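집성목 상판 마감, 오일이냐 우레탄이냐 (원형 매트 자국 문제 포함)
목공/가구 관리 게시판 > 상판·마감
답글 11

목선반65
상판 마감을 다시 하려고 합니다. 조건부터 적습니다.
- 집성목(butcher block 타입) 직사각 테이블, 밝은 갈색 계열
- 현재 마감: Memeck 하드왁스오일 2회, 작년 7월 시공
- 용도: 간식, 커피, 가끔 작업
- 증상: 원형 매트를 계속 깔아 두는 자리와 나머지 부분의 색이 달라짐. 매트를 걷으면 경계가 보임

샌딩 후 수성 우레탄으로 갈지, 같은 오일로 덧칠만 할지 고민입니다. 우레탄 쪽은 Ellenwood 무광을 보고 있습니다.

결무늬
색 차이가 매트 안쪽이 밝은 쪽인지 어두운 쪽인지부터 적어 주세요. 안쪽이 밝으면 바깥이 빛을 받아 변색된 것이고, 안쪽이 어두우면 습기나 매트 뒷면 성분이 옮은 것일 가능성이 큽니다. 둘은 처리가 다릅니다.

목선반65
안쪽이 밝습니다. 매트 뒷면은 고무 아니고 펠트입니다.

결무늬
그러면 광변색입니다. 마감재 문제로 보기 어렵습니다. 우레탄으로 바꿔도 같은 자리에 매트를 계속 두면 다시 생깁니다.

Skuvon유저
의견이 다릅니다. 자외선 차단제가 들어간 수성 우레탄이면 진행 속도가 확실히 느려집니다. 저는 Skuvon 반광으로 3회 올리고 2년째인데 화분 놓던 자리 경계가 거의 안 보입니다. 오일은 차단 성능을 기대할 수 없습니다.

결무늬
수종이 뭡니까? 자작이면 원래 변화가 적습니다. 체리면 첫해에 대부분 진행됩니다. 수종 없이 2년 경과만 가지고는 비교가 안 됩니다.

Skuvon유저
고무나무입니다. 변화가 큰 수종은 아닌 건 인정합니다. 그래도 오일 시공한 같은 판재 선반은 누렇게 됐습니다.

결무늬
그건 오일 자체의 황변이 섞인 결과입니다. 목재 변색과 도막 변색을 구분해야 합니다.

반장갑
논점이 좀 갈라진 것 같아 제 쪽 상판을 올립니다. 집성목에 오일 마감이고 어두운 회색 원형 매트를 깔고 씁니다. 매트 위에는 작은 화분하고 접시를 둡니다.

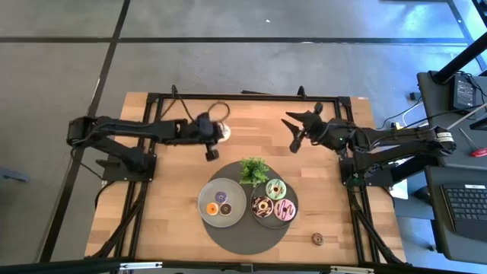
집성목 상판, 원형 매트 위에 화분과 도넛 접시.

매트 위치는 일주일에 한 번, 화요일마다 옮깁니다. 이렇게 한 뒤로 경계가 새로 생긴 적은 없습니다. 마감은 Hughes 오일이고 연 1회 덧칠합니다. 덧칠할 때 320방으로 가볍게 문지르고 얇게 바른 다음 15분 뒤에 닦아냅니다. 잔여 오일을 남기면 끈적임이 오래갑니다.

목선반65
접시는 매트 위에만 두십니까? 저는 도넛 글레이즈나 초콜릿이 상판에 떨어지면 기름 얼룩이 남을까 봐 우레탄 쪽으로 기울었던 겁니다.

반장갑
접시는 매트 위에만 둡니다. 초콜릿이나 프로스팅은 당분과 지방이라 굳기 전에 미지근한 물로 닦으면 오일 마감에서도 대체로 지워집니다. 색소가 진한 건 예외입니다. 보라색 계열은 한 번 밴 적이 있어서 그 부분만 240방, 320방 순으로 갈고 오일을 다시 올렸습니다. 부분 보수가 되는 게 오일의 장점입니다. 우레탄은 부분만 갈면 턱이 보입니다.

Skuvon유저
우레탄이면 애초에 색소가 안 배니까 부분 보수할 일 자체가 적습니다. 그리고 화분이 있으면 물 문제도 봐야 합니다. 화분 밑 습기가 매트를 통과하면 오일 마감은 흰 자국이나 검은 얼룩이 생깁니다.

반장갑
물은 싱크대에서 주고 물이 다 빠진 다음에 올립니다. 매트가 젖으면 바로 걷습니다. 받침 없이 그 자리에서 물을 주면 우레탄이어도 권하지 않습니다. 도막에 흠집이 하나 있으면 그리로 들어간 물이 잘 안 빠지고, 그때는 전체 샌딩입니다.

Eugénie Hervieu
가구 보수 일을 합니다. 몇 가지만 정리합니다.

1) 매트 안쪽이 밝은 경우, 매트를 치우고 상판 전체를 빛에 노출시키면 차이가 상당 부분 줄어듭니다. 먼저 5주 정도 두고 보세요. 샌딩은 그 다음에 판단해도 늦지 않습니다.
2) 하드왁스오일 위에 수성 우레탄을 바로 올리면 안 됩니다. 왁스 성분 때문에 부착이 안 됩니다. 완전히 걷어내야 하고, 집성목은 조각마다 흡수율이 달라서 샌딩이 고르지 않으면 얼룩이 그대로 드러납니다.
3) 자외선 차단 도료는 변색을 늦추는 것이지 막지 못합니다. 두 분 말씀이 다 일부씩 맞습니다.
4) 매트 뒷면이 펠트면 모래나 부스러기가 끼었는지 확인하세요. 매트를 밀어서 옮기지 말고 들어서 옮기세요. 원호 모양 잔흠집은 대부분 이렇게 생깁니다.

결무늬
2번은 강조해 둘 만합니다. 게시판에 올라오는 도막 박리 건 상당수가 왁스 제거 불량입니다.

Skuvon유저
2번 동의합니다. 저는 생나무 상태에서 시작해서 그 부분은 고려를 안 했습니다. 다만 상판을 다시 다 갈 생각이라면 우레탄이 관리 부담은 적다는 의견은 유지합니다.

목선반65
정리 감사합니다. 매트부터 치우고 기다려 보겠습니다. 상판 길이가 188cm라 전체 샌딩은 가능하면 피하고 싶었습니다. 덧칠하게 되면 기존 Memeck으로 갈 건데, 개봉한 지 1년 된 통을 써도 됩니까?

결무늬
표면에 막이 생겼거나 저어도 덩어리가 남으면 버리세요. 괜찮아 보여도 상판 뒷면에 먼저 발라서 하룻밤 지나 마르는지 보고 쓰시면 됩니다. 오일 묻은 헝겊은 뭉쳐 두지 말고 펴서 말리거나 물에 담가 두세요. 자연발화합니다.

반장갑
덧붙이면 소분해서 쓰는 게 낫습니다. 1,000ml 통 하나를 계속 여닫으면 절반쯤 썼을 때부터 굳기 시작합니다. 저는 작은 유리병에 가득 채워서 보관합니다.

목선반65
확인했습니다. 뒷면 테스트 후 결과 올리겠습니다.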